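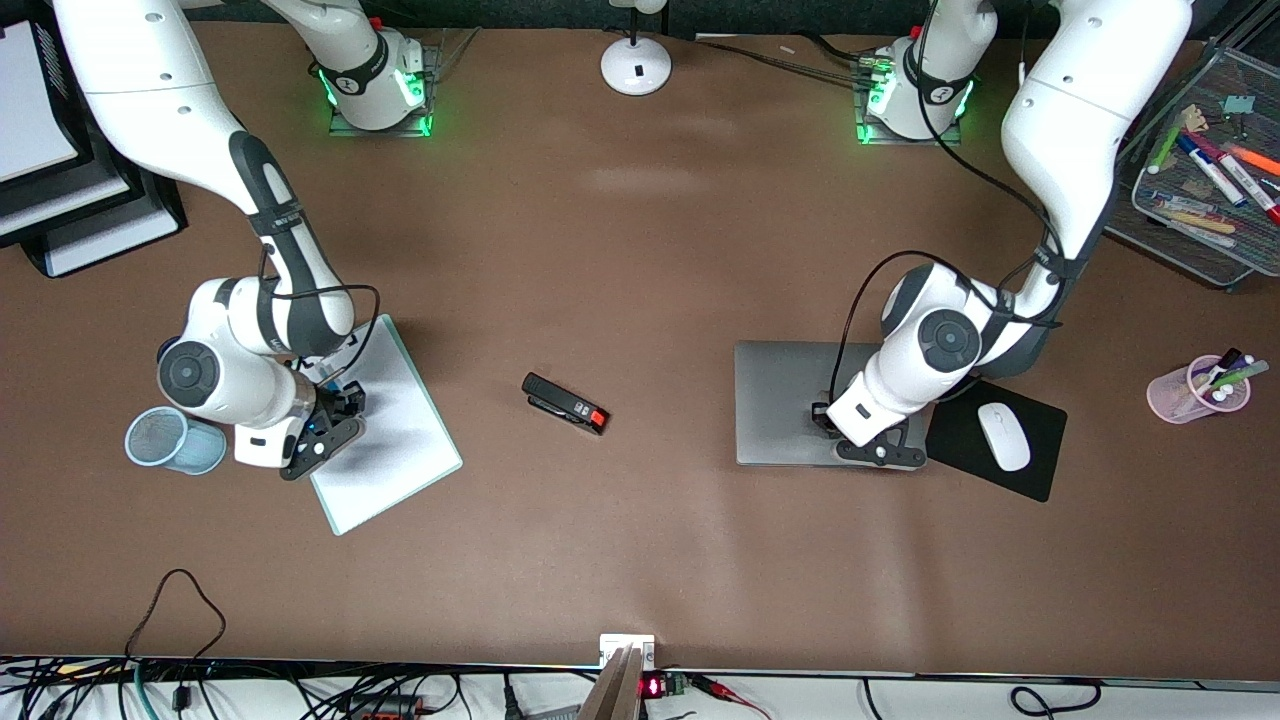 Estness Desk Stapler: Two Months In

Home Reviews Desk & Paper Newsletter

By Maysoun Farah
6 comments 266 shares

I wanted a stapler I could find. My last one was gray and spent July under a pile of invoices. The Estness is black with a red-orange end, and it now lives between the notepad and the laptop, where I reach for it twice a day and admire it more often than that.

It holds 200 staples. Ten sheets, fine. Fifteen, you'll be standing up. The mesh pen cup I bought with it prefers lying down, so I kept the pink one for markers.

Four stars. It staples.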